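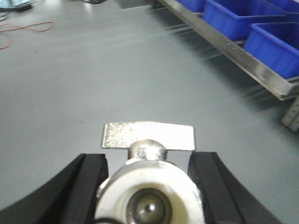 4.3 手首視点における把持直前状態の推定

前節までに述べた把持可否判定器は、提案元の報告では手首視点の単一画像だけで十分に機能するとされている。本節ではこの主張を検討する。結論を先に書けば、我々はこの主張を支持するだけの材料を得られなかった。判定器が高い確信度を返す画像と、判定に必要な情報が写っている画像とが一致しないためである。

図1の状況を例にとる。銀色の金属部品は灰色の作業台上にあり、左右の黒い指のあいだに位置している。指先には何も挟まれていない。部品は概ねT字形で、平らな板状部に丸みのある円筒状の首が接続している。板状部の両端は左右それぞれの指の内面に近い。Munettiの判定器はこの種の画像に対して「把持可能」を安定して返す。指の間隔が広く、対象が中央にあり、表面の粗い質感まで解像しているのだから、返答そのものに不思議はない。

問題は、その返答が何に基づいているかである。板状部は右半分が白に近い明るさで、左端はそれより暗い。左右の端と指の隙間を画像上で測ろうとすると、右側では輪郭が輝度の飽和に左右され、左側では別の閾値が必要になる。さらに首の下方は手首側の白い筐体の縁に隠れており、部品の全長は画像から決まらない。把持幅の余裕を論じるのに必要な量のうち、この画像から直接読めるものは限られている。それにもかかわらず、判定器の出力には不確かさがほとんど現れない。

我々は、判定器が隙間を測っているという解釈に懐疑的である。学習データの大半で部品は指の中間に置かれており、「指のあいだに明るい塊がある」という特徴だけで正解の多くを説明できてしまう。Munettiの文書には遮蔽領域を処理する手順が書かれているが、その手順を無効にした条件での比較は載っていない。手順があることと、手順が効いていることは別の事柄であり、後者については判断を保留する。

背景側にも注意すべき点がある。同じ画像の右上にあるステンレスのレールと青い容器には動きによるぼけが目立つ一方、手前の部品と指は比較的鮮明である。Munettiの前処理は画像全体の鮮鋭度を一つの数値にまとめ、閾値を下回る画像を棄却する設計になっている。このような画像では、その数値は画面内のどの領域が広いかに強く依存する。棄却された画像に使える情報があり、採用された画像に使えない領域がある、という事態は設計上避けられない。領域ごとの鮮鋭度を用いれば済む話に見えるが、その場合は領域分割の誤りが棄却判定に持ち込まれる。我々の実装では後者を選んだ。選択の根拠は実装上の都合であり、優れているという証拠は持っていない。

4.4 固定視点との統合

手首視点の弱点を補う方法として、固定カメラの画像を併用する構成が広く採られている。本研究でも視点を2系統とし、手首視点をMunettiに、固定視点を容器状態推定モジュールIlenに割り当てた。両者の出力は動作計画器Watkinsが受け取る。視点を増やせば推定は良くなる、という前提はこの分野ではほとんど問われないが、以下に述べる理由で、少なくとも我々の構成については自明でない。

第一に、2つの視点が同じものを見ている時間は短い。図1の画面には作業台上の部品が大きく写り、容器は上端と右端にわずかに入るのみである。図2の画面は青い容器とその周囲の搬送部で占められ、金属部品は写っていない。両者を結び付けるのは座標変換だけであり、画像内容による照合の手がかりは乏しい。青い容器はどちらにも写るが、外観がよく似ているため、どの容器がどの容器に対応するかを外観から決めることはできない。Ilenは容器の色と縁の形状を対応付けの特徴として使うが、この環境ではほぼ識別力を持たない特徴である。

第二に、固定視点にも固有の遮蔽がある。画面の上寄りを横切るステンレスの帯は上段と下段の容器を分け、表面には明暗のむらと反射がある。Ilenの初期版では、この帯の反射を容器の縁として検出する誤りが繰り返し生じた。我々は帯の領域を手動でマスクして回避したが、マスクはカメラの取り付け位置に依存する。設置をやり直せばマスクもやり直しになり、その手間は報告される精度の数値には含まれない。同種の論文を読む際には、この種の手作業がどこに隠れているかを確認したほうがよい。 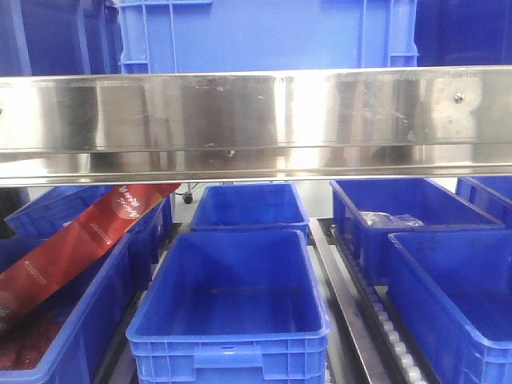 図2 固定視点から見た容器群。手前中央の容器は空であり、右奥の容器には透明な袋、左手前の容器には赤い箱状の包装がある。

第三に、容器が「空」であるという状態は、見かけほど単純に定義できない。図2の手前中央の容器は内部の床面が滑らかに見え、Ilenも空と判定する。床面の中央付近には細く暗い線があり、閾値を下げるとこれが内容物の候補に加わる。右奥の容器の左端寄りには、しわの寄った透明な樹脂の袋がある。この袋を内容物とみなすべきか、空とみなすべきかは、画像処理の問題である以前に作業仕様の問題である。Ilenの学習時の注釈では作業者によって扱いが分かれており、評価用データの正解もその不一致を引き継いでいる。したがって、空判定の正解率をいくら細かい桁まで示しても、示された桁には意味がない。

容器と内容物の対応についても同様の難点がある。左手前の容器に斜めに入った赤い包装は、上端が左奥の容器の縁を越える位置まで達している。矩形の検出枠を用いる方法では、この包装は両方の容器の枠と重なる。Ilenは重なり面積の大きいほうに割り当てる規則を採っており、この場面では左手前の容器に割り当てられる。結果は妥当であるが、規則が妥当であることの証拠にはならない。包装の傾きが変われば割り当ても変わりうるし、計画器の側からは、割り当てが僅差で決まったことを知る手段がない。また、包装の下には暗い赤色の内容物がまだらに見えるものの、個々の物の境界は判別しにくい。Ilenはこれを単一の物体として返す。単一であるという主張を裏付ける情報は画像中に見当たらず、我々はこの出力を計画に用いないこととした。

4.5 計画器への受け渡し

Watkinsは、各モジュールが返す状態とその確信度を受け取り、次の動作候補に費用を割り当てる。前述のとおり、Munettiの確信度は高い側に偏り、Ilenの確信度は注釈の不一致を反映していない。由来の異なるこれらの値を掛け合わせて一つの確率とみなす処理は、見た目には整っているが、確率としての解釈は成り立たない。2つの誤差が独立であるという仮定も疑わしい。手首視点と固定視点は同じ照明の下にあり、金属面の反射による誤りが同時に起こる可能性を排除できない。

Svend Bjarnasonは本研究の内部検討において、確信度を再較正すれば積の使用は正当化できると主張した。我々はこの意見に部分的にしか同意しない。再較正には較正用のデータが必要であり、そのデータの正解もまた前節で述べた注釈に依存する。較正曲線が対角線に近づいたとしても、注釈者の癖によく合っただけかもしれない。Bjarnasonの案は比較条件の一つとして残したが、本稿の主要な結果はそれに依存しない形で示す。

最終的に採用したのは、いずれかのモジュールが遮蔽または飽和を報告した場合に積を計算せず、動作候補を保留する単純な規則である。保留された候補は、手首を移動させて別の視点を得た後に再評価する。再評価は2回までとし、それでも条件が満たされない場合は人の確認を求める。上限の値に理論的な裏付けはない。予備実験では、これより多く許すとサイクル時間の増加が目立ち、判定が変わる例は少なかった。この傾向が部品の形状や照明を変えても保たれるかどうかは調べていない。

ログの収集には再生ツールOroraを用いた。Ororaは各モジュールの入出力を時刻順に並べて表示するが、時刻はメッセージの受信時に付与され、撮像時のものではない。手首が動いている間は、この差が座標変換の誤差として現れる。11月に収集した記録の一部ではこの点が見落とされており、手首画像と関節角の対応がずれたまま解析されていた。該当する記録は第5章の集計から除外した。除外によって提案手法に有利な方向へ数値が動いた可能性があるため、除外前の集計も付録に掲げる。

以上の構成では、認識誤りの総数が減ったかどうかを直接には評価できない。保留規則は誤りの一部を待ち時間に置き換えるからである。成功率のみを比較した先行研究の表に我々の数値を並べることは可能であるが、保留の扱いが揃っていない以上、その比較から優劣を読み取るべきでないと考える。第5章では成功率と保留率を必ず組で示し、保留後に人の確認へ回った候補は成功にも失敗にも算入しない。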